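Sorting the shape blocks, a thread
Hinata Uchida
Last updated: September 23, 2023

1/ Started going through the toy bin for the October swap. First up is the shape sorter blocks. I put them on the big striped board so they don't roll under the stove again. 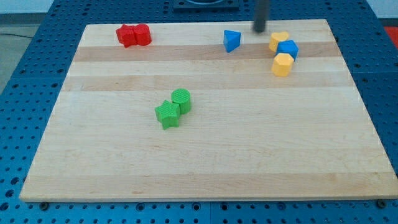
2/ Colors first, shapes second

My son sorts by color. I sort by shape because the lid of the box only cares about shape. We compromised on color first. The two reds ended up together. The blue triangle is off by itself for now.

3/ The yellow heart is the one he always asks for. It went missing in the spring and came back in a rain boot.

4/ Cleaning: warm water, a drop of dish soap, old toothbrush. The tops have a fine texture that holds on to crumbs. Rinse, then leave them on a towel overnight. I don't put them in the dishwasher.

5/ The board is maple, or was sold to me as maple. Pale strips with darker tan ones between. I bought it for bread and it gets used for everything else. If you do this on a board you also cut on, wash the board after.

6/ Storage. The original box split at one corner, so the blocks now live in a zip bag with the lid folded in beside them. Label on the outside, in marker.

7/ The swap list had 266 items on it last time I checked. Most of it is puzzles. If you have a sorter with missing pieces, bring it anyway. Wondimu Sisay keeps a tub of spares and will match what he can.

8/ Wooden train track is next. I have not opened that bag in a year.

Comments

Nuno Esteves: We have a sorter lid and no blocks at all. Bringing it.

Eirini Xenos: Does the toothbrush take off crayon? Ours are covered in it.

Hinata Uchida: Some of it. I used a little baking soda on the rest.

Hanane Morsy: Same problem with the box corner. Packing tape on the inside has held up for us so far.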